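Clothes Exchange in Tretska Moves to Bigger Rooms

24 Mar 2019

The clothes exchange in Tretska has a new address. After five winters in the cellar of the old Pfister shop, it opened its doors this month on the first floor of the Cerno building, behind the bus station. The new rooms have daylight, heating and a proper counter, and visitors do not need to go down the steep stairs anymore.

The exchange works in the same way as before. People bring clean clothes, bedding and shoes which they do not use, and they receive a paper ticket for each piece. With the tickets they can take other things home. One ticket is one piece, and it does not matter if the piece is a winter coat or a pair of socks. Children's clothes are free and need no ticket.

In February, the last month at the old place, 986 pieces were brought in and 531 were taken. The difference is normal for the end of winter, according to Konrad Riedl, who has led the exchange from the beginning. "Many families clean their wardrobes at this time, but they are not yet looking for the summer things," he said. "In April it goes the other way."

The move itself took two weekends. The racks and shelves were carried over first, and then the clothes followed in boxes which were lent by the moving firm Cestix. Some boxes lost their labels on the way, so a part of the stock had to be sorted a second time. Mr. Riedl asks visitors for a little patience if the sizes are still mixed — especially in the trousers. 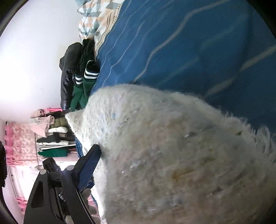 Sorting is the part of the work which takes the most time, and the exchange would like to get help from the people who donate. Everything should be washed and dried before it is brought. Small things should come in pairs, like the green socks with the two white stripes at the top, and not be put loose between the bigger pieces. Leather jackets are welcome, but they should be in a separate bag, and anything fluffy that loses fibers should be in its own bag too. A fuzzy off-white knit with stains can still be useful to somebody, but the person who brings it is asked to show the marks at the counter. Pieces with holes or broken zippers cannot be accepted at the moment.

For bedding there is now a shelf of its own, which was not possible in the cellar. Sheets, pillowcases and blankets may be given one by one or as a set. It is helpful when the size is written on a piece of paper and pinned to the fabric, as many older sheets have no label. Pillows with filling are not taken.

The new rooms cost more than the cellar. The rent is 200 euros a month, and it will be paid from the box for coins at the entrance and from the sale of coffee and cake on opening days. The tickets will stay free. Old tickets from the Pfister cellar remain valid until the end of summer — also the yellow ones without a stamp.

A mirror and two changing cabins are still missing. Mr. Riedl hopes to have them before the spring market, when the exchange usually has its busiest days. Anyone who has a tall mirror to give away can leave a message at the counter.

The exchange is open two afternoons a week, and the opening times are posted on the door of the Cerno building. Large donations of more than three bags should be announced one day before. The entrance with the ramp is on the side of the parking lot.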